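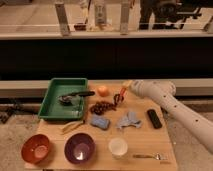
Cell 7, tabletop clutter layout, October.

Working against the Brastden cell rules, rev in the binder. Notes as I go; clean copy goes to the Gritar share later.

09:00 Pre-run check
Speed cap set to 135 mm/s for anything near the tabletop. E-stop tested from the operator side, logged. Rule 4 says tools stored in the tray should not stick out past the rim. The long black handle in the green tray does. Either the rule changes or the tray does. Marked as a deviation for now. 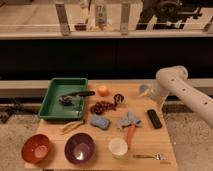 09:40 Handling near soft items
Cloth is the problem item. The Tedudska sheet gives one approach height for all objects, and that is too low over bunched fabric. I propose a separate clearance for cloth, measured from the highest fold. Also: no lateral moves below that height with a part in the gripper.

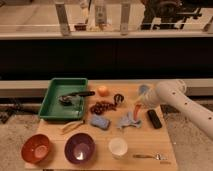 Same clearance should hold for the beads, which have no stable top surface either. The sheet treats them as rigid. Sent a note to Ahmadpour asking for the source of that value.

Front row needs its own line in the rules. Bowls and cup stay upright, open side up, and the arm does not cross them with a load. Edge distance is not defined anywhere. Needs a number.

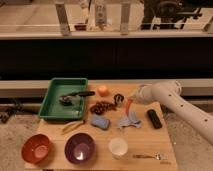
Force limit left at 7 N until the cloth clearance is agreed. Log index for this block starts at 274. Anyone editing the layout sheet, initial the change and keep the old line readable.

Open: tray rule, edge distance, cable tidy on the left side floor.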